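Does wiping the board between trials spoil a comparison of two grasping policies?
Posted in Small arms and hobby manipulators

Podatham
I'm comparing two policies on a small 3D-printed arm. Both are trained by imitation on the same 100 demonstrations, and the only difference is the camera view they were given: policy A gets the overhead camera, policy B gets a side camera as well. The task is to pick up a small cube and let go of it inside a mug. Each policy gets 40 trials, and I write down grasp, lift and drop separately. 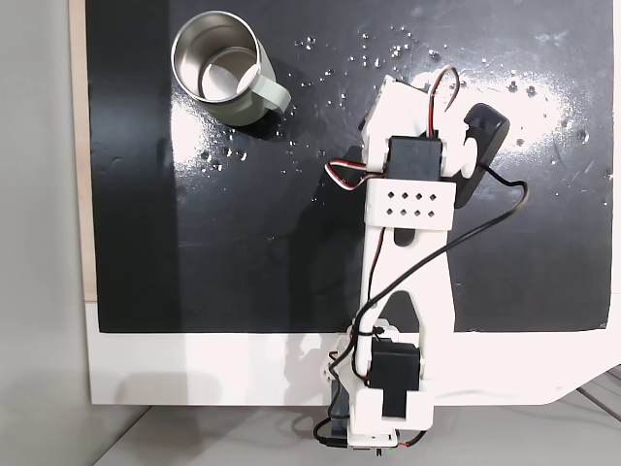 My worry is the surface. I chose a dark board so that the arm would stand out, and on plain runs A and B come out close together. Then I added a "disturbed" condition, where I flick water on the board before the trial, and A fell apart. It reaches for places where there is no cube. I think it may be going for highlights, as the larger drops beside the mug catch the light and there is also a strong white glare towards the upper right of the board. I have been wiping the board dry after each disturbed trial and doing the next one straight away.

Two things I'd like to know. Is it fair to mix wet and dry trials in one session, or should they be separate blocks? And does the wiping itself change anything? I have a write-up due in November and would like to avoid running the whole lot again.

Rajeshwari Kartha
Mixing them is fine and I would say better, provided the order is shuffled before you start and you stick to it. If you do all the dry trials in the morning and all the wet ones in the afternoon, you can't tell water from daylight, or from servos that have been running for hours. Write the order out beforehand, policy and condition both, and don't swap trials round because one is handier.

The wiping is a bigger problem than you think. A cloth leaves streaks and lint, so your tenth dry trial isn't on the same surface as your first. Either wipe before every trial, wet or dry, or don't wipe at all. I'd go for the first.

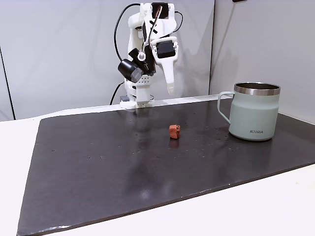
You also need to fix where the cube starts. Mark a grid on paper, cut holes in it, lay it on the board, place the cube through a hole and lift the paper off. Use the same list of positions for both policies. Then you can compare A and B position by position, and that tells you far more from 40 trials than two success rates side by side.

On the highlights – you can test that without the arm moving. Save the overhead images from the start of each failed trial and mark where the gripper went. Do the same with the lamp moved. If the wrong reaches follow the glare, you have your answer, and it is a more useful result than "water makes it worse".

Last thing, report the failures by stage. "Reached for the wrong place" and "gripped it but dropped it" are different faults, and only the first says much about the camera.

Clilside
Just use a matt board. I had a shiny one and changed it and the trouble went away.

Podatham
Thanks both. A matt board would get rid of the thing I'm trying to measure, but I might run it as a third condition. The paper grid is a good idea. I have 1,272 saved start images from earlier runs, so I'll look through the overhead ones for the glare first and then redo the wet trials with a wipe before each one.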